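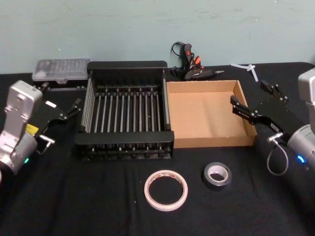 Dish rack and open cardboard box on the covered work table.

Black dish rack: keep it on the work table, or pack it with the kitchen goods?

Posted by Givwood Hall Supplies
Category: Shared rooms and storage
Viewed 873 times

Our association maintains a small kitchen and an adjoining craft room. The two rooms share one storage closet, and the contents of that closet are to be sorted and boxed before the end of October. I have been asked to prepare the packing list and would be grateful for advice from members who have handled similar work.

The item in doubt is a black dish drying rack with a row of thin upright metal rods and solid panels at the ends. It was purchased for the kitchen. During the past year it has migrated to the craft room, where members stand cut card, thin panels and sanding sheets between the rods. It currently sits on the work table, directly beside the shallow cardboard box that I had set aside for it. Also on the table, toward the wall, are a clear organizer box with many small compartments and a hot glue gun with its cord.

I request guidance on the following points.

First, may a rack that has been used for craft materials be returned to kitchen use, or should it be reassigned permanently? Second, is a shallow box without a lid suitable for an item of this type, given that the rods stand upright? Third, should the glue gun travel in the same box? The closet shelf is narrow and I would prefer to use as few boxes as possible.

The table is covered with a black cloth, which belongs to the room and will remain in place. The rack is difficult to see against it in the evening, and one member has already set a tray down on top of the rods. I mention this in case it affects the recommendation.

Answers are requested from members with direct experience, if possible.

Lilibeth Estrella
Member, Household Storage section

The three points are best treated separately.

On the matter of kitchen use, the deciding factor is what has been placed in the rack. Clean card and paper leave nothing of concern, and a rack used only for those may be washed with dish soap, rinsed, dried and returned to the kitchen. Sanding sheets are another matter. Fine grit collects where the rods meet the base, and it is difficult to remove completely. If glue, paint or varnish has touched the rods at any time, I would recommend that the rack be assigned to the craft room and a replacement be obtained for the dishes. Label it clearly on one of the end panels. A strip of light-colored tape with the words CRAFT ROOM ONLY is sufficient, and it will also make the rack easier to find against your black cloth.

Please do not attempt to keep one rack for both purposes. Our own hall did so for two seasons under a written rule that the rack be washed between uses. The rule was posted on the closet door and was followed for the first few weeks.

On the matter of the box, a shallow one is acceptable for storage on a shelf, provided that nothing is stacked on top. The rods will carry very little weight from above before they bend, and a bent rod tends to lean on the one beside it. Before packing, proceed as follows.

Measure the rack at its widest point, including the feet, and compare this with the inner floor of the box. The outer dimensions of a carton can be misleading.

Fold a towel or a piece of packing paper and lay it on the floor of the box.

Lower the rack in with the rods pointing up. Fill the gaps at the sides so that it does not slide when the box is carried.

Write on two sides of the box - the contents, the room, and the words DO NOT STACK.

If the rack must travel by vehicle, obtain a deeper carton with flaps. The height of the rods should be below the fold line with a little room to spare.

On the matter of the glue gun, I would advise against placing it with the rack. It should be unplugged and allowed to cool completely, and any soft glue at the nozzle should be left to harden before it is put away. Coil the cord in wide loops and secure it with a fabric tie. Do not wind it tightly around the handle, as this strains the cord where it enters the tool. It will store well in a small box of its own together with the spare glue sticks.

The compartment organizer requires only that its lid be held shut. A wide rubber band in each direction will do. Keep it flat. If it is stored on end, small parts may work their way over the dividers, and someone will spend an afternoon sorting them again.

Rocha Street Tenants' Workshop

We agree in general with the reply above but would add a note on labeling. Our inventory runs to 67 boxes, and the description on the outside is of limited use once the boxes are two deep on a shelf. We assign each box a number, write it on the short side that faces outward, and keep the full contents in a binder by the door. In your case the rack would be entered as one line and the glue gun as another.

We would also question whether the rack needs to be boxed at all. If members reach for it every week to hold card upright, it may be more practical to leave it out on the table and enter it in the binder as a fixture of the craft room. A rack of this kind is useful for drying painted pieces, and the slots keep them from touching. The cardboard box could then be used for the organizer and the loose supplies.

Uko

Ours went in a cardboard box without padding and was fine. Took it out again the next month.

Givwood Hall Supplies

Thank you for these replies. After consulting the members who use the craft room, I can confirm that varnished pieces were placed in the rack on at least one occasion. It will therefore be reassigned to the craft room and marked with tape on the end panel, as Lilibeth Estrella suggests. A separate rack will be requested for the kitchen.

The glue gun will be given its own box. I have not yet decided between shelf storage and leaving the rack on the table, and will raise the matter with the members before the packing list is closed.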